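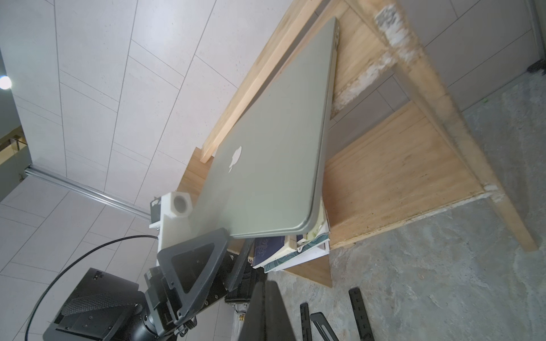

How do you keep game night from falling apart over missing pieces? Give every game one home, and pack it the same way each time.

I learned this from my neighbor Ntombi Gumede, who owns more board games than our little library in Trindade and never seems to lose a pawn. Start by emptying one box – just one! – and sorting what's in it on a towel so nothing rolls away.
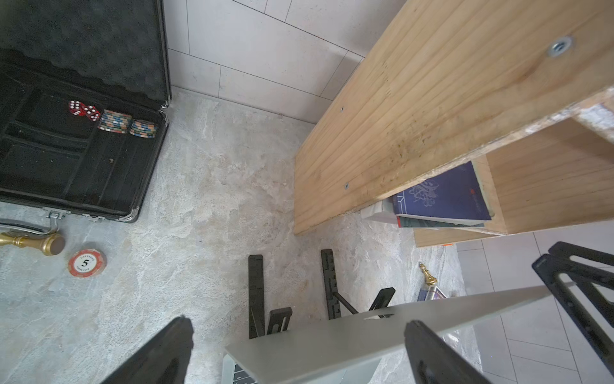

Small parts are where most of us come undone, so go slowly with them. Dice can ride in the same case as the chips, side by side in one of the long slots, and a stray chess piece should go straight back to its own set before you close any lids. Then tape a short list inside each box and put the kettle on.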